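Speaker notes: Where a Checked Cloth Gets Its Colors
Talk for the Stamley Weaving Guild, August meeting 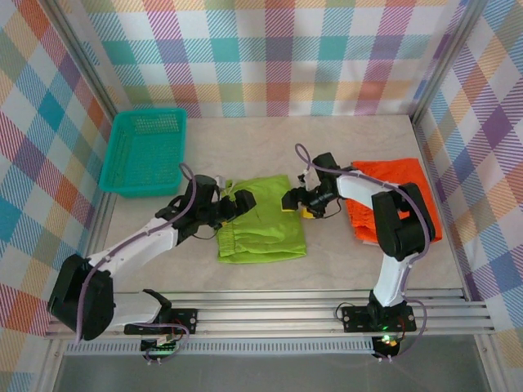

Slide 1. Plaid panels. The squares turn solid where the bands overlap.

Leave slide 1 up while people find seats. Start on time, the hall needs to be clear by 9 p.m.

Opening
Thank the guild. Mention the yarn swap table and the sign-up sheet for the Bianchini mill visit. Then go straight in.

Ask for a show of hands: who has woven a check that looked fine on paper and muddy on the loom? Most hands will go up. Tonight is about why that happens and how to catch it before you dress the loom.

Slide 2. Warp and weft
Keep this short, the room knows it. Warp runs the length, weft goes across. In a balanced plain weave each one shows half the time. So when a red warp crosses a red weft you get full red. When a red warp crosses a white weft you get half red, half white, and from across a room that reads as pink.

Pass the first sample around now. Ask people to hold it at arm's length, then up close.

Slide 3. Counting the mixtures
Take a check with 3 colors in the warp and the same 3 in the weft. That gives three solids. It also gives three mixtures, one for each pair. So you bought three yarns and you are looking at six colors. Say this twice. People write it down.

The trouble is always in the mixtures. Orange and blue are both good yarns. Crossed in a fine sett they go gray-brown. Show the second sample, the orange and blue one. I wove it for a cushion and never made the cushion.

Slide 4. Plain weave or twill
In a 2/2 twill the mixtures break up into slanted lines. The eye picks out the diagonal, so the blend looks livelier and a bit sharper. Same yarn, same order, different cloth. Put both samples on the table side by side under the lamp. Don't pass these two, they came back separately last time and I lost one for a month.

Slide 5. The Venonach sample book
This is the part I get asked about. The Venonach book is a set of pasted swatches with thread counts written beside them in pencil. Swatch 1549 is the one on the slide. It has a narrow pale line on each side of the dark band. The pale line keeps the dark band from bleeding into its neighbor. You can borrow that trick for almost any check.

If someone asks about dyes, say I don't know. The book doesn't list them.

Slide 6. Planning on paper
Wrap yarn around a card in the warp order. Wrap a second card for the weft. Then weave a small square, four inches is plenty. Colored pencils will not tell you what the mixtures do. Neither will a screen, though it is good for working out proportions.

Check the square in daylight and again under the light in the room where the cloth will live.

Slide 7. How much yarn
Worked figures for the Stoltia scarf are on the handout. The warp has 500 ends, so remind people to count their heddles first. Add the loom waste before dividing by color. I forgot this on my first one and ran out of green near the end.

Questions
Repeat each question so the back row can hear it. If it goes quiet, ask who brought a check of their own, and put it under the lamp.

Pack up: both twill samples, lamp, extension cord, leftover handouts.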